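The parts should have their own bins

When I moved from Saraç to Ferbridge, I brought with me one suitcase and a strong opinion about small parts. The opinion is simple. Each kind of part must have its own bin, the bin must be open and shallow, and it must be on the table before any work begins.

I repair door locks and small electric devices, and I have a bench in a shared workshop in Cuvside. Many people there keep everything in one deep box. They say that they know where things are. I have watched them look. They put a hand inside, they stir, and they bring out a solenoid with the wires of three others hanging from it. Then they spend more time on the knot than on the repair.

Last July I had a job from Trindale with 155 small solenoids to check and sort. I began in the old way, with one box, and after two evenings I stopped and bought yellow plastic bins. The price was small. The change in my mood was large.
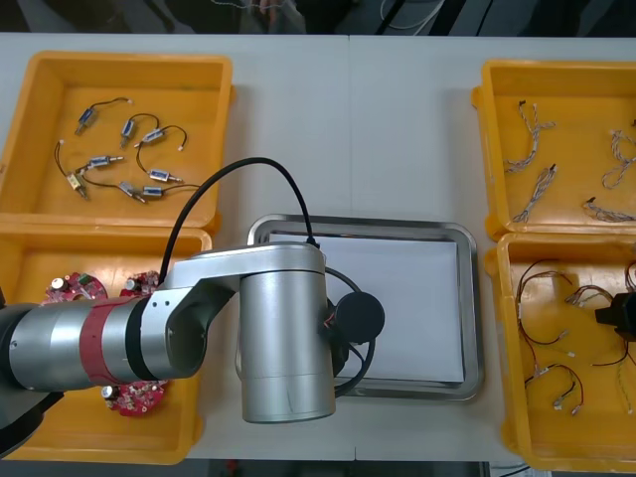 I like yellow for this work. A thin black wire is easy to see on it, and so is a short metal plunger. On a gray bench I lose such things, and my eyes are not young. For the middle of the table I prefer a steel tray, with bins on both sides, so that the place for working is never the same as the place for keeping.

Some people will tell me that inside the bin there is still disorder. I agree, and I do not mind it. The wires cross, one part lies straight and another lies at an angle. I do not believe in foam with a cut hole for each piece. It is beautiful in a catalog, but it takes an hour to fill and it punishes you when the next part is a little longer. A shallow bin asks only that the solenoids are with solenoids and the round circuit boards are with round circuit boards. Inside this rule they can lie as they want — I can see them, and I can take one.

Deep boxes are good for storage, and I keep some under the bench. But I think it is a mistake to work from them. The people who disagree with me usually speak about space. A table with four bins and a tray has less free room, this is true. I would still give up the room before I give up the bins.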